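Cuaderno de fermentación, marzo. Tanda Skalow, segunda prueba.

8:40. Empiezo por lo que quedó pendiente. El tarro pequeño de la tanda anterior tiene un olor limpio, ácido, pero las hojas están blandas. Mi sospecha es la sal: pesé con la balanza vieja, y la balanza vieja miente cuando le queda poca pila. Hoy uso la Hegyi y la calibro antes de cada pesada.

La receta de base es la de Halyna Kovalchuk, que me la dictó por teléfono y yo la apunté mitad en ucraniano, mitad en español. Por eso dejo todo aquí otra vez, en limpio. Col china, sal gruesa al 2 % del peso de la col ya limpia, sin vinagre. Ella pone también alcaravea. Yo la quito en esta prueba para no cambiar dos cosas al mismo tiempo.

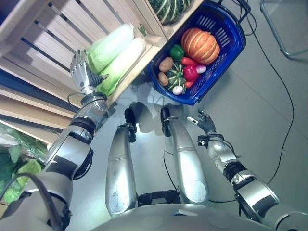 Col china en el estante de listones, antes de pesar.

9:30. Quitar las hojas de fuera y guardar dos grandes para tapar. Cortar en cuartos a lo largo, después en tiras. El corazón lo corto más fino, porque la otra vez quedó duro en el centro y salado solamente por fuera.

Amasar con la sal y dejar reposar 90 minutos. No lavar. En la tanda anterior lavé y creo que fue el segundo error, pero no lo puedo demostrar con un solo tarro.

11:15. Ha soltado menos líquido de lo que esperaba. Añado 200 ml de salmuera, también al 2 %, hecha con agua hervida y enfriada. Anoto la cantidad en la tapa y en la hoja.

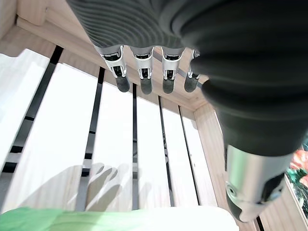

Para los pesos de vidrio hay que decidir algo. Los de Wurkus entran bien en el tarro ancho, pero en el estrecho rozan con el cuello y no bajan. He puesto en el estrecho una bolsita con salmuera, como hacía Halyna. No es bonito y cumple.

Temperatura del armario: 68 en el termómetro de Stuvbridge, que marca en Fahrenheit y no sé cómo cambiarlo. Son 20 grados de los nuestros. Si alguien encuentra el manual, por favor que lo deje en el cajón de las etiquetas.

Pendiente:
Abrir las tapas cada mañana, un momento, y cerrar.
Medir pH al tercer día y al séptimo, con tiras nuevas.
Preguntar a Halyna si ella presiona la col con el puño o con mazo. En mis apuntes dice una palabra que ya no entiendo.
Comprar pila para la balanza vieja o tirarla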